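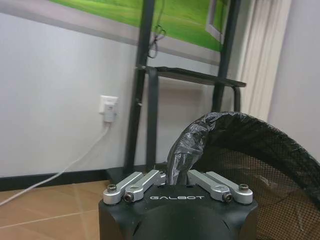 Black bag, mesh bin

Re: [Patwary] trash room rules

Sorry, typing this on the bus so short. Yes to Pranab on moving the bins off the landing. No to the 484 for new lids – we paid for lids two years ago, ask Soken for the reciept. Also can units 2 and 19 PLEASE tie their bags. Stairs smelled all week.

Can't make the meeting, Shanthi has my vote.

On July 18, 2018, Pranab Gunawardena wrote:
> All, the hauler wants 3,835 for the year. I think it's too high.
> Proposal: bins go by the side gate, new lids for 484.
> Replies to the list please, not to me.

Will call Grevard abuot the price tomorrow. They were cheaper last time.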